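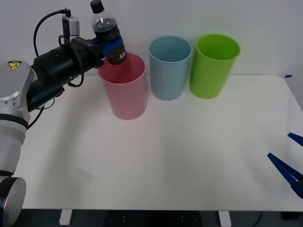 Bottle over the pink cup

Flidalach map: where does Moltholm end?

gullwing_702
Been trying to write up the districts for the wiki and I'm stuck on Moltholm. The pause map shows the border at the canal, but the name pops up on screen two streets before that, by the Marchetti garage. Which one do we go with?

patchbay
The pop-up. That's what the game thinks. The pause map is only a drawing.

oldtram
Disagree. The paper map that came in the box also has it at the canal, and so do the road signs. The pop-up zones are sloppy all over Flidalach. Stand on the roof of the Marchetti garage and it says Harbour, and the harbour is nowhere near.

patchbay
Roofs don't count, the zones have a height limit. At street level it's fine.

gullwing_702
It isn't fine at street level though. I drove it 4 times last night, and going north the name changes at the garage, going south it changes at the bakery.

oldtram
There you go.

kettlemoss
The one going south is late because the text waits if another message is on screen. Turn off the radio messages and try again. Also, which gang holds the garage? The wiki says Brarix but I've only seen them across the water.

patchbay
Brarix have it until mission 18. After that it's empty unless you skip the warehouse job.

kettlemoss
I skipped the warehouse job and it was still empty.

patchbay
Which version? The console one never spawns them there.

kettlemoss
Console, so that explains it. Should be a note on the page.

gullwing_702
OK, radio messages off and it changes at the garage both ways. I'll put the canal as the border in the main text and mention the pop-up under it.

patchbay
Wrong way round if you ask me, but it's your page.

oldtram
Canal first is right. While you're in there, the Moltholm page still says the lock-up costs 2798. That was the price before the patch.

gullwing_702
What is it now?

oldtram
Not at my PC, will check tonight.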